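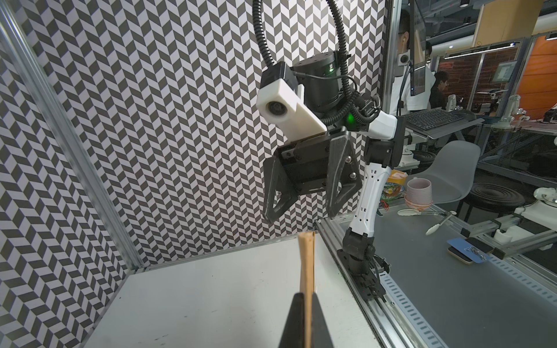

From: Marek Beneš
To: drokico-users
Date: 26 January 2024
Subject: Re: [drokico-users] handover planner waits forever when the object is thin

Hello Mercedes, hello all,

On Friday, Mercedes Zapata wrote:
> We run the two-arm handover on the Pernex branch. With blocks and cups
> it is fine. With a stick held upright in the first gripper, the second arm
> goes to the pre-grasp pose and then stays there. The log repeats
> "no stable target" until the timeout. Is this the planner or the
> perception? I already tried a longer timeout, it changes nothing.
> We did not touch the calibration after October.

I think it is the perception, and the planner only does what it is told. I could repeat your problem in our cell in Lirkinthorpe with a thin wooden stick, also held vertically.

The target node takes the wrist camera of the holding arm and fits a box to everything between the fingers. For a stick the box is very narrow, and its yaw angle is almost free. From one cycle to the next I saw it jump by 90 degrees. The planner asks for 8 cycles in a row with a similar pose, so it never gets them.

There is a second effect, which I noticed only when I saved the masks. Our back wall has a black and white chevron pattern, and the edge detector likes it very much. Some pieces of the pattern were joined to the stick. If your wall is plain you will probably not have this.

What I changed:

In target.yaml, set symmetry_axis to z for this object. The yaw is then ignored in the stability check, and the planner is free to choose the approach side.

In the same file, set max_depth so that it ends before the wall. The default value comes from the Mustonen setup, where the table is much deeper than ours.

Please leave stable_cycles at 8. I tried a smaller value and the second arm started to move while the pose was still wrong.

With both changes I ran 68 handovers and 7 failed. In all of these the fingers closed too high on the stick – this is a different bug, I think, in how the grasp height is clipped. I will open a separate thread when I have a clean log.

Mercedes, could you send me one saved mask from your side? And please tell me if you use the old or the new transform buffer, I am not sure that the Pernex branch has the fix.

Best regards,
Marek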